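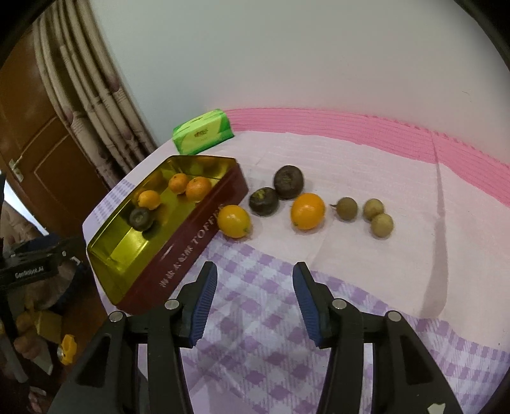
The Furnival table cover is made for the table that is used all day long, for breakfast, for homework, for the tin of fruit that never goes away. It is sold by the Tanard home textile shop and it is sewn in our own workroom. Many customers write to us that they don't want to clear the whole table only to change a cloth, and we understand this very well. At home a table carries its things: a toffee tin with small orange fruits in it, a green pack of tissues behind, and under them a purple and white check with a pale cover over part of it. A cover for such a table must lie calmly under the objects and must be easy to pull away on one side when you want to wash it.

What you receive

One Furnival cover in the size you have chosen, folded in a paper sleeve, and one care card. The check cloth can be ordered separately or together with the cover as a set. Tins, fruit and other things for the table are not sold by us.

Material and weight

The cover is woven from cotton with a small part of polyester, so that it keeps its shape after washing. The surface is smooth, and a cup or a tin with a flat bottom stands well on it. The fabric becomes softer after the first two washes. Please note that it will also shrink a little, and we have already added this to the cut size.

Colors

Pale rose, cream, light gray and sage. Pale rose is the color most often ordered together with a check cloth. The colors on a screen can be different from the fabric in your hand, especially with the pale ones. If you are not sure, ask us for a sample piece. We send up to 5 sample pieces in one envelope without cost.

Using two layers

A thin cloth under the cover protects the table better than one thick cloth. Lay the lower cloth first and smooth it from the middle to the sides. Then put the cover on top, and let the lower cloth show on the side where you sit if you like the pattern. A crease from the folding will normally go away after a few days of use. If it stays, iron the cover from the back with medium heat.

Metal tins and boxes

Old tins can have rust on the bottom edge, and rust marks are difficult to remove from pale fabric. Put a piece of felt or thick paper under the tin. With citrus fruit, look at the lowest ones every few days, and wipe the tin if one of them has become soft.

Care

Wash at a low temperature with similar colors. Do not use bleach. Do not dry in the machine on high heat. Fruit juice should be rinsed with cold water as soon as possible, and tea also.

Ordering

The article number is 743, followed by the first letter of the color. Orders leave our workroom in 6 working days. Covers in a special size take 17 working days and cannot be returned, so please measure the table two times before you order. Payment in parts is possible through Finevance at the checkout. For delivery we work with Cutix, and you will receive a message with the tracking number when the parcel is handed over.

Sage is sold out in the largest size and will come again in October.

Page updated 2 May 2025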